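Plate collection: common questions
Jun 2, 2023, by Milošević

Which plates can I give to Plarnlow?
Dinner plates, side plates, ceramic or glass. The color is not important and they do not need to match.

How should I clear the table?
Please put the plates in the bin one at a time, and hold each plate by the rim.

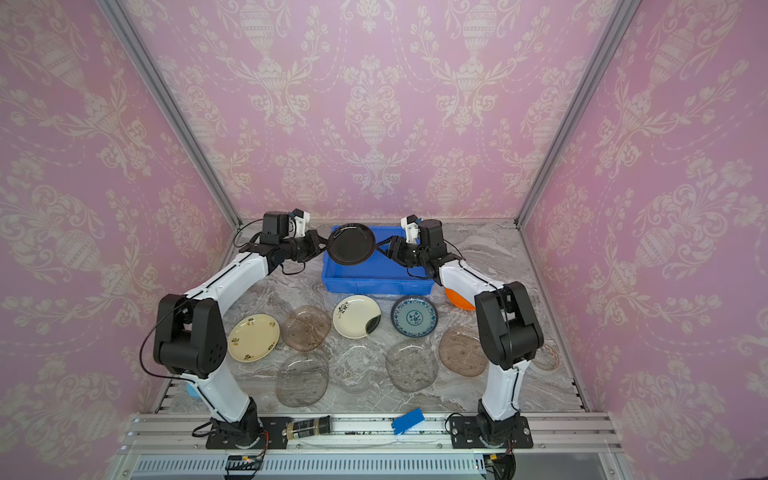

If you have more than 11 plates, use a second bin. A full bin is heavy to carry.

Can glass and ceramic go together?
Yes, they can share one bin. Lay the ceramic plates first. Chipped plates we can not accept.

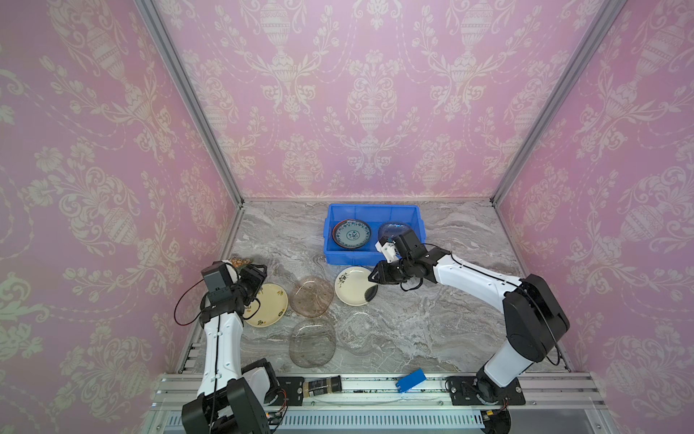
Ceramic and glass plates in the blue bin.

When is the next collection?
In November, at Stusolby. Bins must be returned in three days.

Related
Borrowing 100 plates for a party
How we pack cups at Falum
Washing marks off glass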